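Startseite > Studium > Hilfsmittel > Handschriftenkunde
Aktuelles Studium Bibliothek Termine Kontakt

Eine liturgische Handschrift beschreiben: Anleitung für Seminar- und Abschlussarbeiten
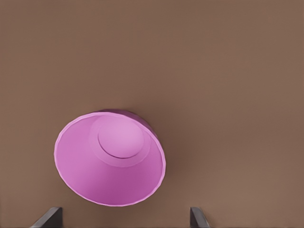
Bevor Sie anfangen

Die Anleitung richtet sich an Studierende der Liturgiewissenschaft und der Kirchengeschichte, die zum ersten Mal eine mittelalterliche lateinische Handschrift beschreiben. Lateinkenntnisse werden vorausgesetzt, Vorkenntnisse in der Paläographie nicht. Als Beispiel dient durchgehend ein Antiphonar aus der Stiftsbibliothek Erneck, Cod. 86.

Klären Sie zuerst, ob der Codex schon beschrieben ist. Suchen Sie im gedruckten Katalog der Bibliothek und danach im Portal Pladadmont, in dem die kleineren kirchlichen Bestände verzeichnet sind. Ältere Signaturen sind dort nicht immer mit den heutigen verknüpft. Erneck Cod. 86 steht im Portal noch unter der alten Nummer 678. Wer nur nach der neuen Signatur sucht, bekommt keinen Treffer.

Melden Sie sich in der Bibliothek schriftlich an und nennen Sie Signatur, Thema und betreuendes Institut. Der Lesesaal in Erneck ist am Samstag geschlossen, im Dezember ist er gar nicht besetzt. Mitbringen dürfen Sie Bleistift, Papier, Maßband aus Stoff, Lupe und Laptop. Kugelschreiber und Taschen bleiben im Schließfach.

Schritt 1: Signatur und Kopfzeile

Die Kopfzeile nennt Ort, Bibliothek und Signatur, danach eine kurze Bezeichnung des Inhalts. In der zweiten Zeile stehen Beschreibstoff, Blattzahl, Blattgröße in Millimetern (Höhe vor Breite), Entstehungsort und Datierung. Was Sie nicht wissen, lassen Sie offen oder versehen es mit einem Fragezeichen. Eine leere Stelle lässt sich später füllen. Eine falsche Datierung wird abgeschrieben.

Bezeichnen Sie den Buchtyp möglichst genau. Ein Antiphonar enthält die Gesänge des Stundengebets, ein Graduale die Gesänge der Messe. In manchen alten Inventaren heißt beides »Antiphonarium«, und auf dem Buchrücken steht oft noch etwas Drittes. Maßgeblich ist der Inhalt.

Schritt 2: Blätter und Lagen

Prüfen Sie die Foliierung Blatt für Blatt. Häufig ist eine Zahl doppelt vergeben oder übersprungen. Solche Fehler werden nicht stillschweigend verbessert. Sie behalten die vorhandene Zählung bei und vermerken die Abweichung, also zum Beispiel »Bl. 50 doppelt gezählt (50a, 50b)«. Vorder- und Rückseite bezeichnen Sie mit r und v.

Danach bestimmen Sie die Lagen. Suchen Sie die Lagenmitte, dort ist der Heftfaden zu sehen, und notieren Sie, welche Blätter zusammenhängen. Eine Lage aus vier Doppelblättern ist ein Quaternio und erhält in der Lagenformel die Ziffer IV. Fehlende Blätter werden abgezogen, eingefügte hinzugezählt: IV-1, IV+1. Vergleichen Sie Ihr Ergebnis mit den Reklamanten oder Kustoden am unteren Blattrand, falls sie nicht beim Beschneiden verloren gegangen sind.

Geht die Rechnung nicht auf, liegt es meistens an einem einzeln eingehängten Blatt. Achten Sie bei Pergament auf den Wechsel von Haar- und Fleischseite. In einer ungestörten Lage liegt in der Regel Haarseite auf Haarseite und Fleischseite auf Fleischseite.

Schritt 3: Einrichtung der Seite

Messen Sie den Schriftraum an mehreren Stellen, am besten vorn, in der Mitte und hinten. Halten Sie fest, ob einspaltig oder zweispaltig geschrieben ist und wie viele Zeilen auf der Seite stehen. Bei notierten Handschriften zählt ein Notensystem samt der Textzeile darunter als eine Einheit. Erneck Cod. 86 hat neun solcher Einheiten auf der Seite.

Zur Einrichtung gehört auch die Liniierung. Unterscheiden Sie Blindlinien, Bleistift und Tinte. Bei den Notenlinien geben Sie die Zahl und die Farbe an sowie die verwendeten Schlüssel.

Schritt 4: Schrift und Hände

Benennen Sie die Schriftart und versuchen Sie erst danach, Hände zu trennen. Ein dunklerer Ton der Tinte genügt dafür nicht, auch eine frisch geschnittene Feder verändert das Bild. Verlässlicher sind die Form von g, a und Schluss-s, die Kürzungszeichen und die Art, wie Worttrennungen am Zeilenende gesetzt sind. Geben Sie den Händewechsel mit Blatt und Zeile an.

Nachträge werden getrennt aufgeführt. Gerade im Chorbuch sind sie aufschlussreich, etwa wenn für ein neu eingeführtes Fest eine Antiphon am Rand ergänzt wurde.

Schritt 5: Inhalt

Der Inhalt nimmt in der fertigen Beschreibung den meisten Platz ein. Gehen Sie so vor:

- Temporale, Sanctorale und Commune voneinander abgrenzen und jeweils den Blattbereich angeben.
- Für jeden Abschnitt Rubrik, Incipit und Explicit notieren.
- Die Reihe der Adventsresponsorien vollständig aufnehmen.
- Das Offizium der Karwoche und das Totenoffizium gesondert prüfen.
- Die Heiligenfeste in der Reihenfolge der Handschrift auflisten, auch wenn sie vom Kalender abweicht.

Transkribieren Sie die Rubriken buchstabengetreu. Kürzungen werden in runden Klammern aufgelöst, Ergänzungen stehen in eckigen. u und v bleiben so, wie sie in der Handschrift stehen. Bei den Incipits ist es üblich, die Schreibweise des benutzten Gesangsverzeichnisses zu übernehmen. Geben Sie in der Einleitung an, welches Verzeichnis das ist.

Die Zahl der Responsorien in der Matutin zeigt, ob der Codex dem monastischen oder dem säkularen Ritus folgt. An Hochfesten hat der monastische Ritus zwölf Lesungen, der säkulare neun. Für die Zuweisung an ein bestimmtes Haus reicht das nicht aus. Dazu brauchen Sie die Eigenfeste, den Kirchweihtag und, wenn vorhanden, das Kalendar.

Schritt 6: Einband und Provenienz

Beim Einband beschreiben Sie Deckel, Bezug, Bünde, Schließen und Spiegel. Stempel werden durchgerieben, sofern die Bibliothek es erlaubt, und mit Maßen angegeben. Fragmente, die als Spiegel oder Falzstreifen verwendet wurden, bekommen einen eigenen kurzen Eintrag mit Schriftart, Datierung und Text.

Besitzvermerke zitieren Sie im Wortlaut mit Blattangabe. Tilgungen und Rasuren werden ebenfalls genannt. Unter der UV-Lampe lässt sich manchmal mehr lesen, die Benutzung müssen Sie in Erneck aber bei der Anmeldung beantragen.

Schritt 7: Eingabe in Flirport

Am Institut werden die Beschreibungen in Flirport erfasst. Legen Sie einen neuen Datensatz an und wählen Sie die Vorlage »Liturgica lateinisch«. Die Felder folgen der Reihenfolge dieser Anleitung. Ein paar Hinweise:

- Blattangaben ohne Leerzeichen zwischen Zahl und r oder v eintragen (12r, 12v).
- Die Lagenformel in das Textfeld schreiben. Das Tabellenfeld daneben wird beim Export nicht berücksichtigt.
- Alte Signaturen in das Feld »Konkordanz«, nie in die Kopfzeile.
- Zwischenspeichern. Nach längerer Pause meldet das Programm Sie ab und verwirft die offene Eingabe.

Für die gedruckte Arbeit exportieren Sie den Datensatz als Textdatei und formatieren ihn von Hand nach. Die Reihe, die bei Fekete erscheint, verlangt zusätzlich ein alphabetisches Initienregister. Das erzeugt Flirport zwar, sortiert aber die mit Alleluia beginnenden Stücke falsch ein, wenn die Schreibweise wechselt.

Häufige Fehler

Seiten und Blätter werden vermischt. Wenn die Handschrift paginiert ist, zitieren Sie nach Seiten und rechnen nicht um.

Der Schriftraum wird nur einmal gemessen, oft ausgerechnet auf einer Seite mit großer Initiale.

Das Digitalisat ersetzt die Autopsie. Lagen und Blindliniierung sind am Bildschirm kaum zu beurteilen. Wenn Sie den Codex nicht selbst einsehen konnten, muss das in der Beschreibung stehen.

Die Literatur wird am Ende gesammelt, aber die Stelle fehlt. Zu jedem Titel gehört die Seite, auf der die Handschrift erwähnt ist.

3 Kommentare · 14-mal geteilt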